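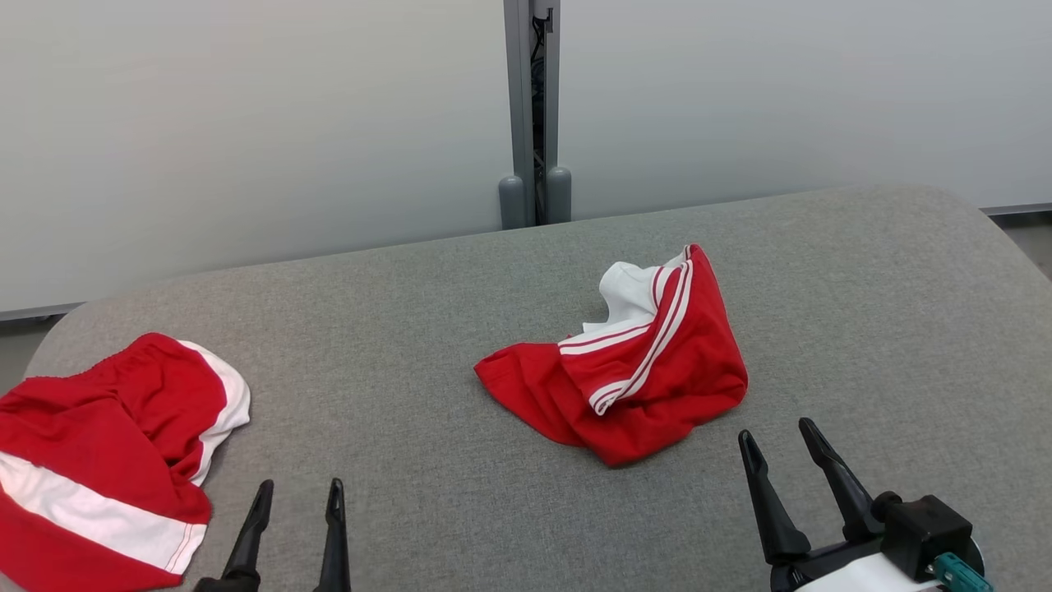

How do I keep red stuff from turning my whites pink in the wash? Got a bunch of team kit to do before Wednesday.

Wash it on its own in cold water, first 2 times at least, and take it out the second it's done. Most of the bleeding happens when wet things sit in a pile. If it's red AND white on the same piece - don't soak it. Short cycle, hang it up right away. Color catcher sheets help a bit, I use the Pronero ones, 12 in a box. Not magic.

If something already went pink, keep it out of the dryer. Oxygen bleach in cool water, 5 hours or overnight, check the label frist.
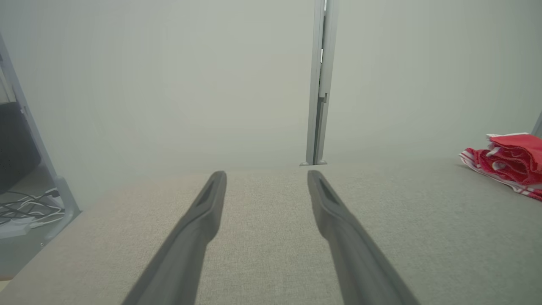 gundesau_mom replied that vinegar never set the dye for her, whatever people say. Tried it on two sets of towels - still pink water. Cold wash plus less soap did more.

Same. skip the vinegar. And dont overfill teh machine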